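Gate drops and drags on the paving after winter, should I move the post?

Asked by Toivo Honkanen, 30 March 2019

Hello to all. I have a driveway gate in two leaves, bought from Rantala as a kit. Each leaf hangs on a steel post which stands in concrete. The left leaf was always good. The right leaf now touches the paving when it is open more than half, and the latch does not meet its plate any more. I must lift the leaf with my foot to close it.

I have measured with a level. The right post leans towards the opening, 6 mm over the height of the gate. The left post is straight. The soil here is clay and we had much frost in the winter, so I suspect the concrete has moved, but I am not sure.

My questions are these. Is it enough to adjust the hinges, or will the post continue to lean? And if I must dig, can I keep the same post? My neighbour tells me to cut the bottom of the leaf, but I do not like this idea.

2 answers

Answer from Jarmo Tikkanen

I had nearly the same problem with a gate from Pistero, and I would go in this order.

1. First look at the hinges. Open the leaf to the half and lift the free end by hand. If you can feel play, the hinge is worn or the nut is loose, and the post is perhaps only a part of the problem. Tighten the lock nut and measure again.

2. If there is no play, turn the upper hinge bolt in, so that the top of the leaf comes nearer to the post. This lifts the free end. Make two turns at a time and then try the latch.

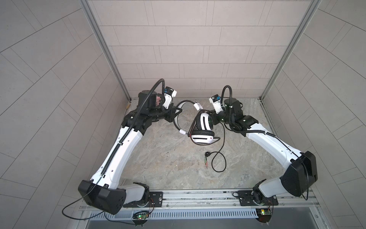 3. Put a mark on the post and on the house wall, and measure the lean again at the end of April. When the frost has gone out of the clay, a post sometimes comes back a little by itself. Mine did, but not completely.

4. If the post still moves, dig it out. The hole should be wider at the bottom than at the top, because frost takes hold of concrete which has the form of a mushroom and lifts it. Go below the frost depth for your area. Your building office can tell you this number. Put gravel in the bottom for the water.

You can use the same post if it is not rusted at the ground line. Scratch there with a screwdriver before you decide. Take the leaf off before digging and support it flat on timber, otherwise it can twist.

Please do not cut the leaf. The latch would still be in the wrong place, and on a galvanised gate you open the zinc layer and the rust starts from there.

I paid 44 euros for concrete and gravel, and the digging took me two evenings.

Answer from brinholm_garden

Small wheel under the free end. Norberg has them, the type with a spring. Works fine on paving, not on gravel. I never touched my posts.

Comment from Toivo Honkanen

Thank you both. There was a little play in the lower hinge, I have tightened it and now the latch almost meets. I will measure the post again as Jarmo writes. The wheel I keep in mind, but half of my driveway is gravel.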